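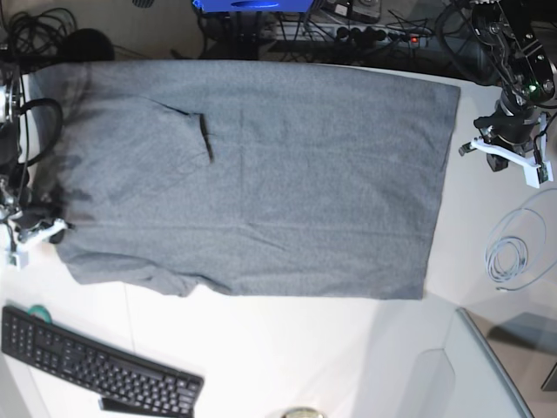

Equipment Planning for a Two-Arm Garment Folding Station

Student Project Report
Custis Hall Automation Laboratory
Submitted April 13, 2022

Print this page | E-mail this page

1. Purpose of the Report

The project group was asked to prepare an equipment plan for the garment folding station in the Custis Hall laboratory. The station is used for teaching and for supervised student research on the handling of soft materials. The plan is intended to support a purchase request to the department and to serve as a reference for later groups that take over the station.

The report covers the present condition of the equipment, the items that should be bought or replaced, the quotations received, and the order in which purchases should be made. It does not cover the design of the folding software, which is the subject of a separate report.

2. Present Station

The station consists of a white worktable with a robot arm at each side. Both arms are black, jointed units that end in two-finger grippers with white plastic fingers. Garments are laid flat on the tabletop between the arms. The standard test article is a gray cotton garment, folded into a broad rectangle, with a heathered surface on which shallow creases can be hard to distinguish from the texture of the cloth.

The operator's keyboard is kept on the same tabletop as the garment. Power for the equipment behind the table comes through a power strip, and black cords cross the floor in that area. Tape and spare cable are also stored on the work surface during sessions.

The group reviewed the station log kept since February and met with the two groups that share the equipment. The following needs were identified:

- Replacement gripper fingers, which are used up faster than any other part of the station.
- A separate shelf for the keyboard and hand tools.
- Cable covers and a labeled power distribution unit for the area behind the table.
- A larger and more varied stock of test garments.
- Protective storage for spare parts, which are now kept in an open drawer.

3. Method of Planning

Each need was entered on a planning sheet with three entries: the effect on station time if the item is not purchased, the lowest acceptable specification, and the expected service life. Items that affect safety were placed first regardless of price. Items that affect only convenience were placed last.

Quotations were requested from three suppliers, Evance, Zapata and Haltar. Each supplier received the same parts list and the same delivery address. Suppliers were asked to state shipping charges separately, as an earlier purchase for the laboratory went over its limit when shipping was added after approval. Zapata did not quote on the gripper fingers and was considered only for furniture and cable management.

The department set a limit of $1,040 for the first purchase. This limit includes shipping. It does not include labor, which is to be provided by students during scheduled laboratory hours.

4. Findings

4.1 Gripper Fingers

The log records 17 finger replacements since February. Most entries give wear at the tip as the cause, and several give cracking near the mounting screws. The log does not state which arm was involved in every case, and the group was therefore unable to determine whether one side of the station wears faster than the other.

Evance offers molded fingers sold in matched pairs. Haltar offers a printed finger in a softer material at a lower price, with a longer delivery period. The group tested sample pairs from both suppliers on the gray cotton garment and on a thin polyester shirt. The Evance fingers held their shape better during repeated pressing at the edge of the fabric. The Haltar fingers picked up the thin shirt more easily but left the alignment marks sooner and had to be adjusted between trials.

The recommendation is to adopt the Evance part as the standard finger and to buy a small number of Haltar pairs for work with thin fabrics. Both parts fit the existing mounts without changes to the gripper body.

4.2 Work Surface and Operator Position

Folding trials require a clear area on all sides of the garment. With the keyboard on the table, the front portion of the surface cannot be used for larger articles, and the operator must reach toward the work area to enter commands. A side shelf attached to a separate stand would return this space to the station. The shelf should not be attached to the table itself, where typing could move the garment or disturb the calibration of the arms.

Zapata quoted a steel stand with an adjustable shelf. Haltar quoted a clamp-on shelf at a lower price, which was rejected for the reason given above.

4.3 Power and Cables

The laboratory safety rules require that cords crossing a walking path be covered. The group recommends low-profile covers for the floor behind the table and a rack-style power unit with labeled outlets. Labels should match the names used in the shutdown procedure. During the review, members of the group needed several minutes to trace a single plug to its device.

Cable sleeves for the arms were considered. They were removed from the first purchase after a trial sleeve limited the movement of one wrist joint. Loose cable loops at the arms should remain long enough for the full range of motion and should be inspected at the start of each session.

4.4 Test Garments

The present stock is limited in color and size. Gray heathered cotton is useful as a difficult case for edge detection, and it should be kept. Plain dark and plain light articles should be added so that results can be compared across fabrics. Garments may be bought from any retail source within the department's purchasing rules. Each should be washed before first use and marked on the inside label with a stock number.

5. Order of Purchase

The group recommends the following order for the first purchase:

1. Floor cable covers and power unit (Zapata).
2. Standard gripper fingers, matched pairs (Evance).
3. Stand with adjustable shelf (Zapata).
4. Soft gripper fingers for thin fabrics (Haltar).
5. Test garments, plain dark and plain light.
6. Closed parts box with dividers.

If the quoted prices change before approval, items should be removed from the end of the list. The quantity of standard fingers should not be reduced, as the station cannot operate when no matched pair is available.

A second purchase may be planned for the next academic year. It should include an overhead light with adjustable brightness and a spare gripper body. The group did not obtain quotations for these items.

6. Limits of the Plan

The replacement count depends on the station log, and some sessions in the log have no closing entry. The sample test of the fingers was short and used only two fabrics. Prices were taken from written quotations and are valid only for the period stated by each supplier. Copies of the quotations and the planning sheets are held in the laboratory file.

E-mail this page | Print this page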